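Pluvia Gripper Demonstrations - Course Release

README and data card
Revision of 20th April

Summary

Pluvia is a set of short manipulation demonstrations recorded by students in the second-semester robotics practicum. Each demonstration was made with a hand-held gripper carrying its own camera, and each covers a single tabletop task from start to finish. The release is meant for use in coursework, in the spring term project and in small imitation learning experiments. It is not large enough to train a general policy, and the teaching staff ask that it not be presented as such.

Contents of the release

The release holds 53 task sheets and the demonstrations that go with them. Every task sheet has 40 accepted demonstrations. Demonstrations that did not pass review are kept in a separate folder named Redo and are described further on.

The top-level folders are:

tasks - one plain text sheet per task, with the wording given to the operator
demos - accepted demonstrations, grouped by task
Redo - demonstrations returned to the student team, with the reviewer's note
calib - calibration files, one per gripper per recording day
tools - the Poltar scripts for loading, trimming and checking files
docs - this document, the recording protocol and the license

Recording setup

Teams recorded in the Rahman teaching laboratory during February and the weeks following. Work surfaces were covered before recording wherever the task sheet asked for it. Room lighting was left as each team found it, and exposure was fixed at the start of a session. As a result some sessions are noticeably darker than others. The brightness of a session is given in its header file and can be used to filter.

Two finger types appear in the data. The first has bare plastic inner faces. The second has padded inner faces and was introduced after several teams reported that smooth objects turned in the grip. The finger type is recorded in the field finger_type, with the values bare and padded. The two types have different closing widths, and a model trained on one should not be tested on the other without adjusting the width values.

File format

Each demonstration is one folder. It contains the video, a table of gripper poses, a table of finger widths and a header. All times are in seconds from the first video image. Poses are given relative to the first pose of the same demonstration, so absolute positions cannot be compared between demonstrations. Widths are measured between the inner faces. For padded fingers the measurement is taken from pad to pad.

Header fields:

task_id - matches the name of the task sheet
team - team letter, assigned at the start of term
finger_type - bare or padded
surface - covered or uncovered
brightness - mean value over the first second
outcome - complete, partial or failed
review - accepted or returned

Review procedure

Every demonstration was checked by a team other than the one that made it. The reviewing team watched the recording at normal speed, compared it with the task sheet and looked at the width table for gaps. A demonstration was returned when the object left the view for more than a moment, when the pose table contained a jump, or when the operator did something the task sheet did not ask for. Failed attempts were accepted if they were recorded properly - the outcome field exists for this purpose.

The Redo folder holds 80 returned demonstrations. They have not been corrected. They may be useful to students working on error detection, and two of the suggested project topics draw on them.

Known problems

Pose tracking is weaker over plain surfaces, and drift at the end of long demonstrations should be expected. The drift has not been measured against an outside reference.

Teams C and F used different names for the same container in their task sheets. The sheets were left as written. The file docs/names lists the pairs.

The loading script in Poltar stops with an unclear message if the calibration file for a recording day is missing. Copy the file for the same gripper from the nearest earlier day and note this in any report.

Use in coursework

Students may use the release for assignments, for the term project and for the final presentation. Reports should state the task numbers used, the finger type and whether returned demonstrations were included. Results obtained on a part of the data should be reported as such. The release may not be passed to persons outside the course without written permission from the department.

Corrections are accepted through the course page until the end of term. Please give the task number, the demonstration number and a short statement of the fault.

Note on padded fingers 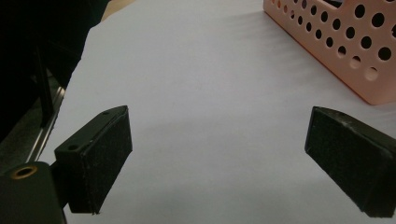
Padded fingers are to be inspected by the recording team at the start of each session and again before the gripper is returned to the cabinet. The inspection covers both pads, the screws and the mounting block. Attention should be given to the lower edge of each pad, where the dark felt-like facing can fray and leave lighter fibers standing out, as it has on these two fingers. Fraying of this extent is entered in the session log, and the pads remain in service. A pad that has lifted from the finger is to be replaced before any further recording, and a new calibration file is then required for that gripper.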